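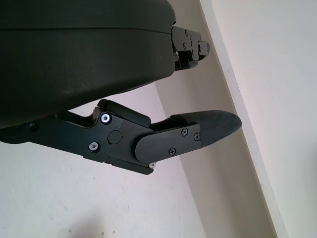
Chapter 6
Learning from the Wrist View

The methods treated so far in this book assume a camera fixed to the room, looking at the arm from outside. In this chapter the camera travels with the hand. This change alters what a learning system can know at any moment, and it alters the way demonstrations must be collected and checked. A wrist camera sees the hand at close range and at a nearly constant position in the image, while everything else shifts as the arm moves. When the hand is turned toward a bare corner, with only plain walls behind the rubber fingertip pad and nothing held in the fingers, the image says a good deal about the gripper and very little about where the arm is in the room. A policy trained on such images must draw its sense of position from elsewhere or learn to do without it.

The chapter is built on the Parcombe study, carried out under the direction of Sharon Mollel. The study asked a narrow question: how much of a demonstration can be removed before a learned policy begins to suffer? Its authors recorded 143 demonstrations of a single placing task and then trained the same network on different portions of each recording. In 19 of the demonstrations, the arm spent a long period facing surfaces with no usable detail. These recordings were first treated as faulty. Later analysis showed that they carried useful information about the state of the fingers, and they were returned to the training set.

6.1 Terms Used in This Chapter

A demonstration is a recorded sequence of images and joint readings made while a person guides the arm. An idle segment is any part of a demonstration in which the fingers hold nothing and no object is within reach. A contact segment begins when either finger first touches an object and ends when the object is released. Segments between the two – the approach and the withdrawal – are called transit segments and are discussed in Section 6.4.

6.2 The Vatton Procedure

The Vatton procedure assigns each image in a demonstration to one of these segments without the help of a human labeler. It compares the region occupied by the fingers with a stored reference and then measures how much the remainder of the image changes over time. Where the fingers match the reference for an empty hand and the background lacks detail, the procedure relies on the joint readings alone. Readers who have studied the Lema filter in Chapter 4 will recognize the weighting scheme, which is used here without modification.

The procedure has one known weakness. A thin or transparent object may leave the finger region almost unchanged, and the segment is then marked idle in error. The Parcombe authors corrected such cases by hand. An automatic correction based on finger spacing is derived in Section 6.5, where it is tested on the first 100 demonstrations.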